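Wullow equipment plan, progress report to Stirari
2023-05-03

Garment handling is the first task group budgeted under Wullow. Work is done with hand-held grippers in furnished rooms. The current order is for 24 finger sets and 7 housings, quoted by Tolance at 3000 per housing. 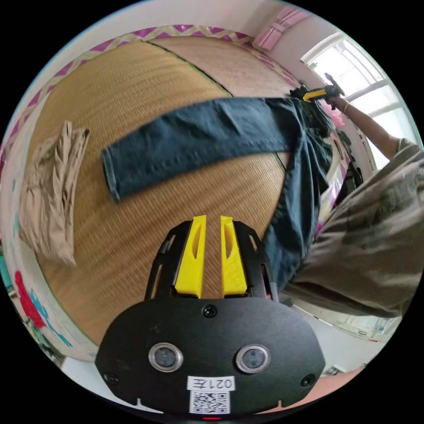 Jeans on a woven mat, waistband raised with a gripper.

Finger sets are budgeted as consumables. Housings are depreciated over the full term. A spares line of 2000 has been added and is not yet committed.

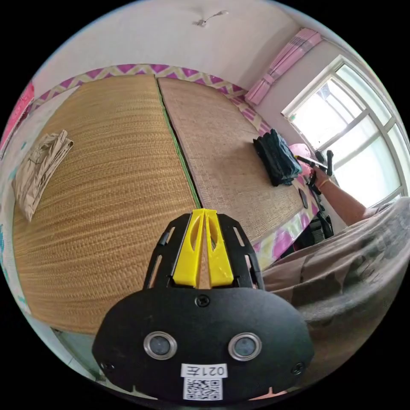

Wike asked whether the spares line could be held back until the first wear figures are in. We have no objection, provided the quote stays open through July.

Hand tools, scissors included, remain outside the capital budget.
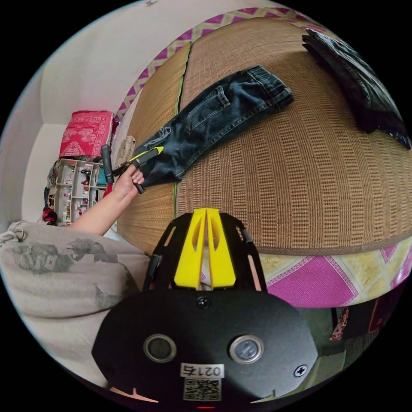 The reviewer at Stirari wrote that small tools should get their own line before the next release of funds. The revised table will carry one.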